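Ticket 562: Right arm pausing during battery sort, open day setup
Opened by: Hwa-young Ok
Site: Skivwood, demo hall
Priority: High (doors open to visitors August 6, 2020)
Status: Resolved, one item left open

Reported problem
Right arm stops for a few seconds on its way back from the bins, then carries on as if nothing happened. No error on the screen. Left arm is fine. We want both arms sorting batteries for the whole visit, so I'd love to get this sorted before the first group comes through!

What I tried first
Restarted the controller. Same pause. Swapped the job file for the older one from the Galteto visit. Same pause, same spot. Slowed both arms down to half speed and the pause got shorter but did not go away, which I found really interesting and wrote down for later.

Reply from Kopecký support
Please check the wait setting between the two arms. If the shared zone over the middle of the mat is too large, one arm will hold until the other has left it. Send us the current value and run the job again with batteries on the mat.

Update, Hwa-young
You were right to ask. The shared zone was set to 325 mm. Somebody (probably me, in October) made it bigger for a different table and it never got changed back. I set it to 200 mm and started the job again with a mix of silver and copper-colored batteries.

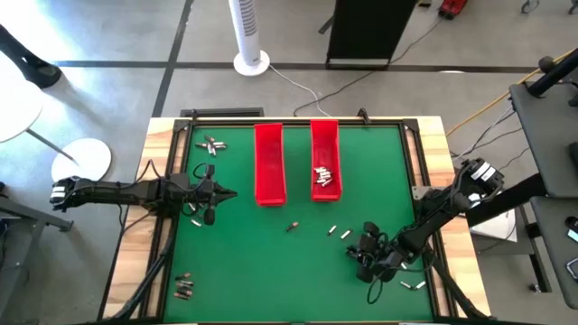

Both arms over the mat, silver batteries in the right bin, left bin empty.

Ran it for nearly an hour after that and did not see one pause on the return move. The two arms pass each other so nicely now. I know it is only batteries going into bins, but I stood there grinning the whole time, and two people from the office came down to watch and stayed through lunch.

Visitor day notes
First group was a class from the Nidetti training center. They asked great questions, mostly about how each arm knows where the other one is, so I pulled up the zone setting and showed them this very ticket. One student wanted to see the old value again, so we put it back for a single run and the pause came right back. Best demo of the day! Setting is back to 200 and saved.

Still open
The right arm was slow to start on 6 of the afternoon runs. Only at the start, never in the middle of a job. Logs attached. Not urgent, but I'd like to understand it before the next visit.

Reply from Kopecký support
Thanks for the logs. Slow start looks like a separate matter, so we will move it to its own ticket. Please leave the zone setting as it is for now.

Update, Hwa-young
Will do. Closing this one.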